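Notebook, Milden kitchen
Monday, October

Started 8:40. Window side first while the light was good. Plan for the day was the table, then the counter by the stove, then whatever was left of the pantry crate from Nurkgate. Got through the table and most of the counter. The crate did not get opened.

Carried over from last time: the shelf tape on the upper cabinets is still the old kind and it still lifts at the corners. I pressed it back down with a spoon. Order the Rees tape, the narrow roll. Arwel Owen has the account login.

Table

Everything that came in with the weekend groceries had been put on the table and left there. I sorted it by where it goes, which is how the sheet on the inside of the cabinet door has it: sink, stove, dry, cold, trash. The last time we sorted by size and spent the afternoon moving things twice.

Sink pile went quickly. Sponges, the spare brush, a box of dishwasher tablets with the lid split. Put the tablets in the Idard tub and threw out the box. The tub holds 24 and there were more than that, so the extras are in a bread bag with a knot in it, back of the sink cabinet, left side. Use those first.

Dry pile was mostly bags. Bags are the slow part of this job and I want to write down how I did them, since the last entry on the subject just says "bags done."

1. Empty bags and full bags apart before anything else. A crumpled bag with air in it looks full from across the room. Pick it up.
2. Full ones: squeeze the air out, fold the top over twice, clip. The clips are in the drawer under the rice cooker. If there are no clips, rubber band, but write it on the sheet so somebody buys clips.
3. Empty ones that are clean: flatten with the side of the hand, fold in thirds lengthwise, then roll from the closed end. They go in the tall tin.
4. Empty ones that held food: trash, no exceptions. We kept some last year and had ants by the end of the month.

Rolling from the closed end matters. From the open end the air is trapped and the roll springs back. I did it wrong on the first few and had to redo them.

The crinkly wrappers (candy, crackers) don't roll at all. I gave up on those and twisted them into knots so they stay at the bottom of the trash instead of floating out when the lid goes up.

Tablecloth

Shook it out at the back step at the start, before the table was loaded. It is the gray grid one. The grid is handy for lining things up and I ended up using it as a ruler for the jars. It slides on the table if you pull toward yourself, so lift things, don't drag them. Arwel suggests a rubber mat under it. We have one somewhere, I think with the picnic stuff. If it turns up, cut it a hand's width short on all sides so it doesn't show.

Bottles stand on the table last and come off first. I had this the other way round in the morning and kept reaching over them. Anything with a screw cap gets a quarter turn to check it is shut, then a wipe around the neck, then a wipe around the base, in that order, or you end up putting what was on the neck onto a clean bottom.

Small paper things (tags, receipts, twist labels) go in the saucer. Don't sweep them off with the crumbs. One of the tags last month had the return number for the Idard order on it, 2626, and I went through the trash to get it back. It is now written inside the cabinet door in pencil.

Stove and counter

Wiped the front of the stove and around the burners. Did not take the grates off, that is a job for a day with the sink free. Hood filter: ran a paper towel along the lower edge, came away yellow. Needs a soak. Arwel says the filter takes the hot soda mix well and that 400 milliliters in the shallow tray is enough to cover it if you lay it flat. Have not tried it. Next time.

Counter to the right of the stove is the one people put things down on when they come in, so it never stays done. Cleared it to the backsplash, wiped, dried, put back only what gets used daily. Lids are the problem. There is no home for the loose ones and they end up leaning on the wall, where they slide down when somebody closes the oven hard. Options:

- wire rack inside the base cabinet door. Measured, door clears by the width of a finger.
- tension rod across the back of the counter. Cheap, looks bad.
- get rid of any lid that has no pot. I would start with this.

Went through the lids with that in mind and found 3 with no pot. Put them in the hallway box with a note. If nobody claims them by the next session they go.

Rice cooker cord: wrapped it loosely, in a figure eight, end tucked under. Previously it was wound tight around the body and there is a kink near the plug. Keep an eye on the kink. If it gets any worse the cord should be replaced before anybody uses it.

Sink side

Jars on the white rack were mixed, spices in with screws and buttons. Pulled the non-food ones out and put them on the windowsill for now. The red basket stays on the rack because it is the only thing that fits there, but I would like it to hold one kind of thing. Cloths, maybe. Currently it holds whatever was in a hand when the person walked by.

Faucet drips if the lever is left toward the window. Push it all the way to center. Known, not fixed.

Floor

Swept from the fridge toward the table, then under the table by hand with the short brush. Chairs out first. If you leave the chairs in, the brush pushes the crumbs up against the legs and you find them again the next day. Cardboard goes flat by the back door, except the box I am using for the crate.

Lunch 12:15, back at 1.

Afternoon

Second pass on the table after the groceries were mostly put away. What was left was the stuff without a pile: drinks, a few plastic bags, things that somebody had started and not finished.
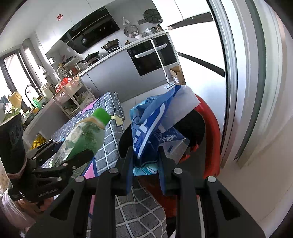 Page last changed: Monday, 4:52 pm

The green bottle was lying at a tilt on the cloth, so it got stood up and moved to the drinks end. The blue and white bag counts as a dry-pile bag whatever was in it, so step 1 applies: pick it up, feel it, then decide. The folded yellow tag by the bottle cap goes in the saucer with the others.

A wrapper had gone under the edge of the table on the left. That side gets missed because the light from the window is in your eyes when you bend down. Do it from the other side.

Still to do:

Crate from Nurkgate. Check the packing list against the sheet before anything leaves the crate, not after.
Hood filter, soak and rinse.
Clips. None left in the drawer as of this afternoon.
Rubber mat for under the cloth, look with the picnic stuff.
Lid rack, decide.
Non-food jars on the windowsill need a proper place. The garage shelf has room on the second level if the paint cans move over.

Note for Arwel: the sheet on the cabinet door has run out of lines. I wrote the last two entries up the margin. There is a fresh one in the Milden folder, but it is the old layout with no column for cold. Either draw the column in or print the new one. I would print the new one.

Stopped at 4:30. Broom is behind the back door, dustpan hanging with it.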